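Retthorpe Packing Hall: Automation Gallery

Updated 24 October 2025

The Retthorpe site packs small molded parts for the Druvgate and Paquette lines. Until September, every part on both lines was moved from tray to carton by hand. Line 2 now runs a pick cell controlled by Dreltar, our in-house scheduling software. This page covers the simulation used to plan the cell and the changes to the jobs next to it.

Planning was done in simulation before any floor space was cleared. Operators from both shifts reviewed the runs and could ask for changes to the layout. Most of their requests concerned reach and the side from which a person would approach the table.
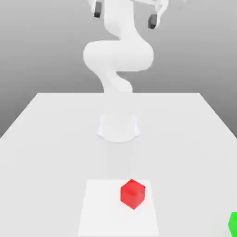
Who decides when the cell stops?

The line operator does. Dreltar can pause a job on its own, but only the operator on shift can cancel one or restart it after a fault.

Simulated table, white arm, red cube on the light square pad. The arm is up, with its fingers spread and well clear of the cube. A plain cube is enough for checking approach paths; part geometry is handled in a later set of runs.

Changes to the work

Hand picking on Line 2 has been replaced by three tasks: loading trays, clearing faults and checking cartons. Operators rotate through them during the shift. Loading is still physical work – the trays weigh the same as before – but the repeated wrist turn at the carton is gone.

Fault clearing took the most training. The written procedure is 38 steps long, and operators have asked for a shorter version to post at the cell. A draft is with the shift leads.

Carton checks are done on a sample from each batch of 1000 parts. Rejected parts go back to hand packing, which stays open on both shifts. Pay grades did not change with the new tasks. The training record did: fault clearing is now listed as a separate skill and has to be renewed each year.

Run log

Layout run 2315 is the version used for the current floor markings. Earlier runs are kept in Dreltar under the Line 2 folder and can be opened from any terminal in the hall. Comments go in the notes field of the run they refer to – general comments go to the shift lead.

The Paquette line remains fully manual. No cell is scheduled for it.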